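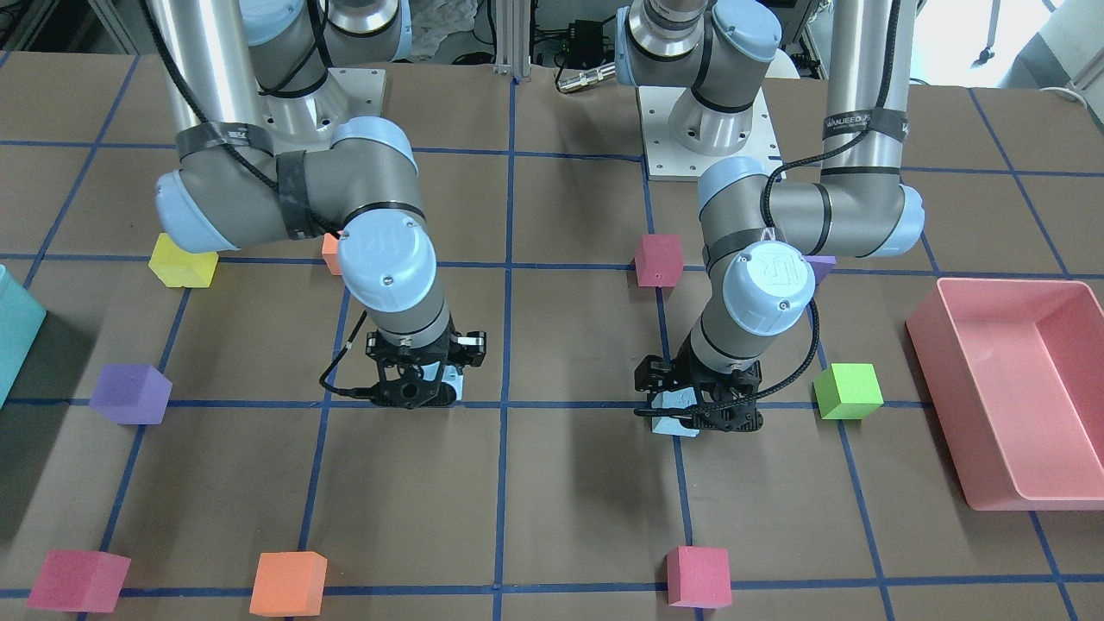 Selon Corina Gavrilă, le choix d'une pince se fait trop souvent sur la force de serrage annoncée, alors que les écarts relevés à Savenmont viennent presque tous de la géométrie des doigts et du temps de réponse du contrôleur. La remarque accompagne les premiers résultats d'un comparatif mené en décembre sur un poste à deux bras, dont le laboratoire a communiqué le protocole et une partie des mesures.

L'essai porte sur deux modèles de pinces électriques à deux doigts, la Gotia et la Rerkivitz, chacune testée avec le contrôleur de son fabricant puis avec un contrôleur commun, le Pop. La tâche retenue est volontairement simple : saisir des cubes de mousse de couleurs variées posés sur la table, les soulever, puis les déposer dans un bac. Le plan de travail est couvert de papier brun et divisé en cases par des bandes adhésives bleu foncé, qui servent de repère pour remettre les objets en position entre deux séries.

Les deux bras partagent le même espace et se coordonnent par zones réservées. Lorsqu'une pince entre dans une case, l'autre bras n'y reçoit plus de consigne tant que la première n'a pas quitté le volume correspondant. Ce verrouillage ralentit l'ensemble, mais il évite d'avoir à tenir compte des collisions dans l'interprétation des résultats.

Au total, 342 prises ont été retenues pour l'analyse. Les essais interrompus par un arrêt de sécurité ou par une perte de communication ont été écartés et figurent dans un journal distinct. Chaque série comprend 10 cubes, dans une disposition tirée au sort et rejouée à l'identique pour chaque combinaison de pince et de contrôleur. L'étalonnage de la caméra fixe est repris toutes les 20 séries, ainsi qu'après toute intervention mécanique sur un poignet.

Sur les cubes isolés, placés au centre d'une case, les deux pinces donnent des résultats équivalents. La différence apparaît quand le cube est à cheval sur une bande adhésive et légèrement tourné par rapport aux doigts. La Gotia, dont les doigts sont plus larges, réaligne l'objet pendant la fermeture. La Rerkivitz le saisit plus volontiers par une arête ; la mousse se déforme, la prise tient pendant la montée, puis l'objet pivote à l'approche du bac. Ces cas sont comptés comme des prises valides et des déposes non conformes, distinction que le rapport préliminaire ne faisait pas et qui a été introduite après relecture.

Le passage au contrôleur commun modifie le classement. Avec le Pop, la Rerkivitz perd l'essentiel de son avance en temps de cycle, avance qui tenait à une commande de fermeture anticipée propre à son contrôleur d'origine. La Gotia, à l'inverse, gagne en régularité. Le laboratoire attribue cet écart à la fréquence de lecture du courant moteur, plus élevée sur le Pop, ce qui permet de détecter le contact plus tôt et de limiter l'écrasement de la mousse. L'hypothèse reste à vérifier sur un banc séparé, avec un capteur d'effort intercalé entre les doigts.

Oana Ardeleanu signale par ailleurs que la détection de contact par le courant moteur est mal adaptée aux matériaux souples. Sur un cube de mousse, la montée du courant est progressive et le seuil doit être fixé assez bas, au risque de confondre un début de contact avec un frottement interne de la transmission. Trois réglages de seuil ont été comparés. Le plus bas a produit des fermetures incomplètes sur les deux modèles et n'a pas été conservé. Le plus haut marquait visiblement les arêtes des cubes au bout de quelques séries, ce qui faussait ensuite la localisation par la caméra. Les mesures publiées correspondent toutes au réglage intermédiaire.

Le câblage occupe une place inattendue dans le rapport. Les pinces sont alimentées par un câble extérieur qui court le long du bras et forme une boucle au niveau du poignet. Trop courte, la boucle exerce un couple sur l'outil dans les orientations extrêmes ; trop longue, elle peut balayer la table lorsque le bras travaille bas. L'équipe a fini par fixer une longueur unique pour les deux modèles, avec un point d'attache au coude, et a refait les séries effectuées auparavant.

La vision n'a pas été comparée en tant que telle. Une seule caméra fixe a été utilisée, et les cubes masqués par un avant-bras sont suivis à partir de leur dernière position connue. La méthode convient tant que rien ne bouge sous le bras. Elle échoue quand une pince pousse un cube voisin, ce qui s'est produit surtout dans les cases les plus chargées. Une seconde caméra, montée au poignet, est prévue pour la suite, avec une fusion des deux vues assurée hors du contrôleur afin de ne pas en charger le cycle.

Le rapport ne désigne pas de modèle à privilégier. Pour des objets souples de forme régulière, il recommande la Gotia associée au Pop, sous réserve d'un espacement suffisant entre les objets, ses doigts larges touchant plus facilement les voisins. Pour des postes où le temps de cycle prime et où l'orientation de dépose importe peu, la Rerkivitz avec son contrôleur d'origine reste la plus rapide des quatre combinaisons. Aucun essai d'endurance n'a été conduit et l'usure des patins n'est pas documentée.

Une deuxième campagne doit porter sur des objets rigides et sur des pièces à parois minces, avec la même grille et le même verrouillage par zones. Les fichiers de trajectoire et les courbes de courant de la première campagne seront mis à disposition par Savenmont sur demande, dans leur format brut. Les scripts de dépouillement suivront après correction d'une erreur d'horodatage relevée sur le bras gauche, sans effet sur les taux de prise mais qui décale les temps de fermeture d'un cycle de contrôleur.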